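The Case for Renting the Second Arm

Opinion
By Grethe Vestergaard

Cultier sells its two-arm tabletop kit for a flat monthly fee, with 2 arms, grippers and the training software on one bill. Most reviews have gone straight to speed. I think they are asking the wrong question, and the bowls explain why. 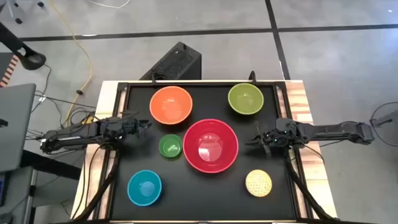

Bowls and grippers, the stock test for a kit of this kind.

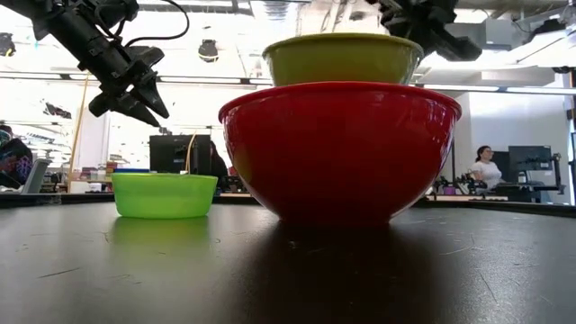
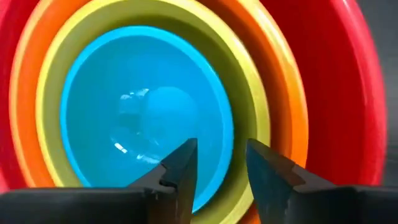

A small shop does not need a fast robot. It needs one that can be taught a dull job by the people who already do it. Cultier charges 1140 dollars a month, and I would pay that before I bought the cheaper single arm from Dulside. With one arm, you end up building jigs to hold things still. Jigs cost money too, and they never show up in the quote.

My complaint is with the contract. The minimum term is 60 weeks, and support answers only 4 hours a day. A bakery in Ulurdale told me it signed in March and spent most of the first month waiting on the phone. Cultier should offer a short trial and let customers send the kit back. Until it does, I would ask for the support hours in writing, and I would want the cost of replacement gripper fingers listed on the same page.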